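Aug 18, 2024

Spent the whole day on the gripper comparison and got through less of it than I wanted. The plan was to run all three fingers sets on all the soft goods, and I got through the bag and half of the towels. Writing this down now so I don't have to rebuild it from the log files tomorrow.

The three candidates are the Cillby parallel jaw, the Hendden with the soft pads, and the old two-finger unit we kept from the Brurnport job. Same arm for all of them, same controller, same wrist plate. The plate took me most of an hour first thing because the Hendden uses a different bolt circle and I had put the adapter in the wrong drawer. I also reset the payload value in the controller after each swap. I forgot once, on the first change to the Cillby, and the arm sagged a little on release and I had to throw those runs out.

Started with the bag as the test item. It is the hardest thing on the list and I wanted it out of the way. Black fabric on a pale table is good for finding the outline and bad for everything inside the outline. The depth camera loses the pocket edge and returns holes over most of the front panel. The color camera on the fixed mount does better, mostly on account of the handles being tan.
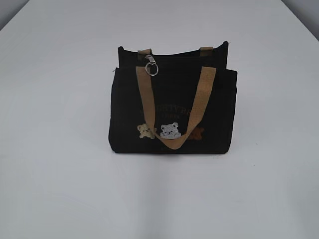 Start pose for the handle trials, bag upright, front handle down over the bears.

I decided early that the front handle would be the pick target and the back one would be ignored. The handle hangs down across the front, so the fingers have to come in at an angle, get one tip behind the webbing and close. Coming straight down on it does nothing useful. The jaws just press the bag and push the top over. I tried four approach angles in simulation last week and only carried two of them to the real arm.

Cillby first. Stroke is wide enough and it closes fast, maybe too fast for this. The fingertips are thick, and getting one behind the strap without shoving the whole bag back was a matter of luck. When it did get in, the hold was solid and the lift was clean. When it missed, it usually pinched the front panel along with the strap and picked up the bag crooked. Twice it caught the key ring and dragged it sideways. I thought about taking the clip off and then left it on. Real bags have stuff hanging on them, and the results would be less use to me without it.

The Hendden was the one I expected to win. The pads are good on cloth and it did not slip at all once closed. The trouble is the controller that comes with it. The force setting only takes effect after the fingers stop, so the first contact is always at the default, and the default is enough to crumple the bag. I set the limit down to 300 in their units, whatever those are, and it was better. Going lower made it stop short on the webbing and report a grip when it was holding air. I need to read the manual again on that. There is a register for contact detection but the table in the PDF doesn't match the firmware I have.

The Brurnport unit is ugly and slow and its cable is too short, so I had to run the arm with the elbow high. But the tips are thin. It slid in behind the strap on most attempts and hardly moved the bag. Grip strength is poor. With the bag empty it held fine. With a book inside, the strap crept through the fingers on the way up and I stopped the run before it dropped.

So my rough order for the handle task is Brurnport for getting in, Hendden for holding, and Cillby behind both. What I really want is the thin tips on the Hendden body. The tips are simple parts and I could print a set. I would need to glue on a strip of the pad material, and I have one spare sheet.

Camera notes. I compared the fixed camera against the wrist camera for finding the strap. The wrist camera is sharper up close, but it loses the strap in the last part of the approach when the fingers get in the way. The fixed one keeps a view of it longer. Exposure was the main thing. With auto exposure the table pushes everything bright and down and the bag turns into a flat black shape. I locked it at 2000 and the front of the bag came up enough to separate the strap from the stitching. The detector still marked the pale bear as a piece of handle a few times. The reddish one it left alone. I could mask that area, but then it only works on this bag.

Logged 411 trials in total counting the ones I threw out. Nearly a third of them were me tuning the approach, so the real comparison is smaller than that sounds. The Abdelaziz controller board is still in its box. I had hoped to have it wired by now so I could run the Hendden without its own controller, and that would settle whether the first contact problem is the gripper or the software. That will have to wait for the right connector, and the supplier says September.

Towels in the afternoon. Only did the Cillby and half of the Hendden set. Folded towels are easy for both of them. Flat towels are not, and the Cillby could not lift an edge at all without scraping the table. I raised the floor limit by 3 mm to save the tips and then of course it closed above the cloth. Put it back after that and slowed the descent.

To do tomorrow: finish the towels, longer cable for the Brurnport unit, draw the thin tips, and rename today's log folders before I forget which is which. Also put the adapter plate back in the drawer with the label on it.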